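4 min read

June 16, 2019

Solenoid selection for the latch release, continued from the previous entry.

Duván Ñahui wants one part number for the latch by the end of the month so the bracket drawing can be released. Two candidates are left. The Konstantinidis samples were dropped last time for excessive side play in the bore, and I have put them back in the drawer with their tags on. The remaining pair are both push-pull types with an external return spring on the plunger. One came from the Keltari order, the other out of the Jollico salvage box. No data sheet for either. Treat every rating in this entry as measured here or assumed.

Supply for all tests was the Neva bench unit, current limit at 900 mA. Leads are the short pair with the crimped ends. The long pair dropped enough voltage last week to make the pull figures look worse than they were, and those readings have been struck out in the previous entry.

Coil resistance was not repeated. Teófilo Llanos did it with the four-wire meter and I have no reason to doubt his numbers. They are on the inside cover of this book.

Labeling: the taller one is number 2. The shorter one, with the taped coil, is number 1 and carries no number, so it has to be told apart by height or by the tape. Both have a hole near the plunger tip, or at least 2 has a hole or slot and 1 has a round hole. For the hook I used the same bent wire on each, and re-bent it once for 2. 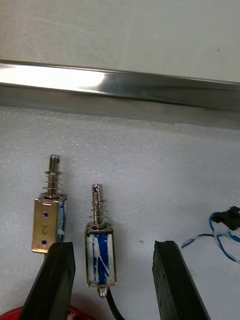
Nos. 2 (left) and 1 (right), plungers up, on the white foam.

Procedure. Body clamped in the small vise by the frame, plunger vertical, hook to the force gauge. Gauge zeroed with the hook hanging free. Stroke set with the feeler stack under the spring, then coil energized for two seconds and the peak reading taken. Five pulls per setting, first one discarded. Wait between pulls long enough for the case to come back to within a degree or so of where it started, by the thermocouple taped to the side. This makes for a slow afternoon but the earlier numbers drifted badly without it.

Results at the working stroke:

No. 1 – 534 g average, spread small.
No. 2 – 582 g average, spread larger, with one low reading that I kept in.

The latch needs 215 g at the pin, measured on the assembled door with the gasket new. Either part clears that with margin. The difference between them is not enough to decide on, given the gauge and my hook.

Spring return. Tested separately with the coil off, pushing the plunger in by hand and letting go. No. 1 returned every time. No. 2 returned every time when vertical but hung up twice when laid on its side. I took the spring off, wiped the plunger with alcohol, and refitted it. It did not hang again in the remaining tries. Could have been grit, could have been the spring sitting crooked on the shoulder. Not resolved. The latch mounts sideways, so this matters more than the pull.

Mounting. No. 2 has two round holes in the face of the frame, one above the other, and could go straight onto the existing bracket if the slots are opened up slightly. No. 1 would need a strap or a new bracket. Duván will not want a new bracket.

Noise. Both clack at the end of the stroke. A felt washer under the spring quieted No. 2 but cost some travel, so it came back out. Rubber would probably be worse in the cold. Left for now.

Tape on No. 1 should be looked at before any long duty test. I do not know what it is rated for or who put it on. If it is ordinary tape the adhesive will creep once the coil has been on for a while, and I would sooner find that out on the bench than in the door.

To do:
Repeat side-lying return test on No. 2, cleaned and uncleaned, at least fifty cycles each.
Ask Teófilo whether the meter leads were nulled before the No. 1 reading.
Check bracket slot width against the hole spacing on No. 2.
Write the number on No. 1.

Leaning toward No. 2 on mounting alone, pending the return test. Both are back on the shelf over the vise, springs fitted, gauge returned to its case.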